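Cleaning out an old desktop before you sell it

Every guide wants you to buy a kit first. I doubt you need one. A soft brush and two clean cloths did for me.

Unplug it and open the case. Brush along the memory slots, then go gently near the processor socket. Leave the ribbed metal for last.

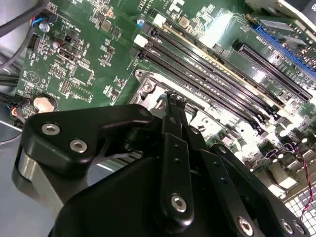
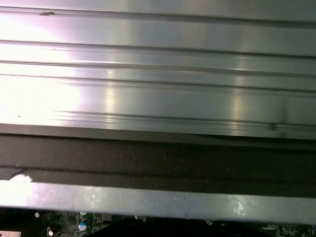 Skip the miracle sprays. I tried Plena on a smudge and saw no difference from a damp cloth, whatever the label claims. Let the metal dry before you close up.

Jannik Bauerfeind, 05/03/2018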